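Workshop > Tips > Safety > Gripper Care

When a Gripper Drops Its Load

In January, the small arm at the Wurthorpe workshop let go of a glass jar in the middle of a lift. No one was hurt. Elin Gittins, who reviewed the fault, traced it to packed dust in the rail that guides the fingers. The gripper had run 3,000 cycles without cleaning.

Members are asked to follow the steps below every four weeks.

Switch off the arm and unplug it before placing a hand near the fingers. A paused arm may still move. 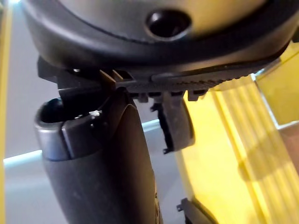 Gripper fingers and ridged rail, with a yellow panel behind.

Brush along the ridges with a dry, soft brush. Do not use oil — it holds dust and may reach the finger surfaces. Wipe each finger with a damp cloth and let it dry for 16 minutes.

Restore power and open and close the gripper four times with nothing in it. If it sticks or slips, leave the arm off and report the fault to Jadwiga Szewczyk. Glass may not be lifted until she has signed the log.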